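Item 3. Packing cell, two-arm station. M. Halliday reported that the right arm now handles bottles and the left is assigned to cartons. Line staff keep tray checks and restocking. 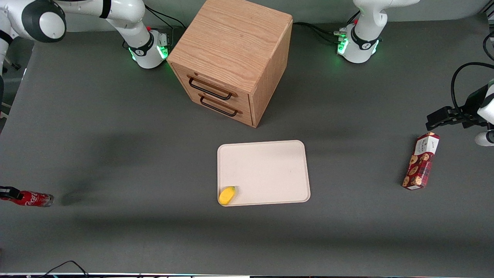
Undham, July 12, 2018. Shift pattern from November: one operator per two cells. The 34 packers affected will be offered retraining at Plivik. No change to pay grades. Staff asked who clears a stopped arm; Halliday to issue a written procedure.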